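Looking after a tile sleeping mat

A mat made of small blocks on cord needs little care, but most of the damage I see comes from water and from folding it the wrong way.

Day to day
Wipe the mat with a well-wrung cloth before the first use of the season and then every week or so. Go along the rows, then across them. Plain water is enough for sweat. For greasy marks, add a few drops of washing-up liquid to a bowl of warm water and wipe again with a clean cloth afterwards.

Never soak it. The cord holds water long after the blocks feel dry, and that is where mould starts. Dry the mat flat in the shade with a window open. Strong sun makes the blocks split.

Clothes and bedding
Dark cotton can leave dye on pale blocks if it is put down damp. Let washing dry fully before you sort or fold it on the bed.
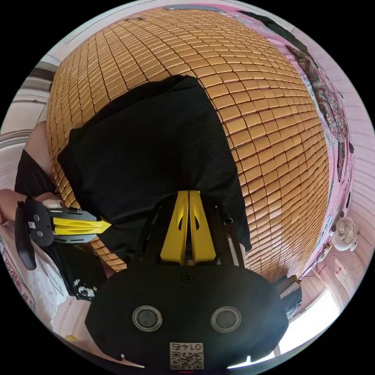 If dye has already got in, rub with a paste of bicarbonate of soda, leave it for 9 minutes and wipe off. Old stains may only fade.

Storing
Roll it with the blocks facing out and tie it loosely in two places. Mine goes in a cotton bag on top of the wardrobe, and I take it out once in December to air.

Broken cord
Knot in a new length of waxed thread from the back. Ingvar Bisgaard at Kelemen in Fleltthorpe sells it in 23 metre reels, and one reel has lasted me through three repairs.

Updated 15 May 2026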